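Kovilley Practice Forum > Standards and Guidance > Handheld gripper collection in homes

Subject: Draft rule 11, soft surfaces

Ishbel_Dalgleish
Members are invited to comment on draft rule 11. As written, it requires that all pick-and-place recordings be made on a rigid, level surface. Comments close on Sunday.

drillimden_ops
Our site supports the rule. Of 400 recordings reviewed in August, 73 were returned, and most of those involved bedding or cushions. Objects shift when the fabric is pulled.

S_Sengar
I must respectfully disagree. Household robots will be expected to work on beds and sofas. A rule that excludes such surfaces excludes the task itself. I would propose that the surface be declared in the log and that wrinkled fabric be permitted.

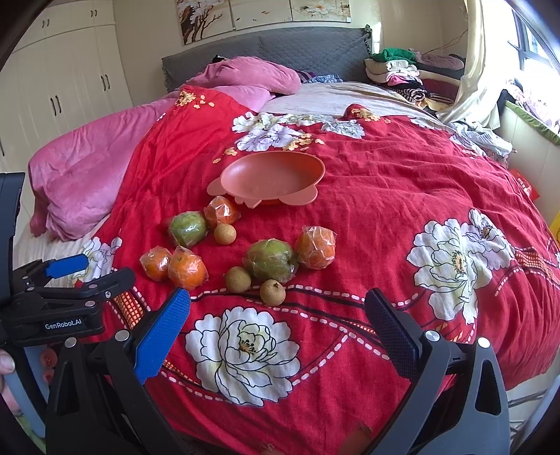
Wrapped fruit should be treated the same way. Plastic film changes how a grip pad holds, and the log should state whether an item is wrapped. The operator should also open the fingers fully before each approach.

drillimden_ops
Declaration is acceptable to us. Permitting any degree of wrinkling is not. Who decides what is excessive?

S_Sengar
The site reviewer, as under rule 10.

Ishbel_Dalgleish
Both positions are noted. Revised wording will be posted in this thread before the vote.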